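Last updated: September

Dear Keisha,

I promised you a proper account of our open afternoon at Erkanura while it was all still fresh, so please forgive me if this runs on a bit! The short version is that we had 67 visitors against the 40 or so chairs we'd put out, the tea ran short before three, and I have seldom enjoyed a working day more.

Your grant paid for the Jivora demonstration, and that was what people queued for. We kept the task homely on purpose, with jars, a shelf and a table, so that anyone who has ever tidied a kitchen could follow what the grippers were for and have an opinion on it (they did, loudly).

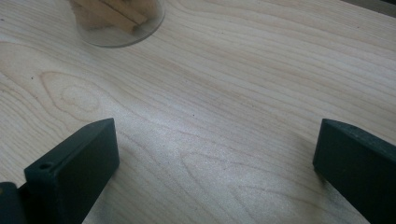
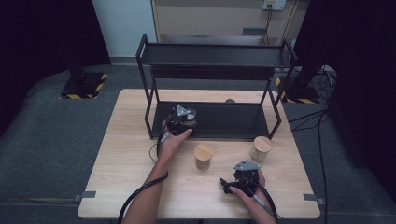
We ran the session 4 times instead of the two we had planned, and the team from Akska stayed on afterwards to answer questions, mostly from teenagers and from one retired joiner with firm views on fingertips. His point about softer pads for glass was a good one and I've passed it to the workshop.

On the money side, we are 500 pounds under budget, chiefly from borrowing the Dvorak hall at no charge. I should like to put that towards travel for the spring visit, if you are happy with the idea. There are 11 names on the list already, including two schools that hadn't answered our letters before.

Still outstanding are the feedback forms, which I'm typing up in the evenings, and the repair to the hall's side door. I'll send the forms on once they're finished.

With very warm thanks from all of us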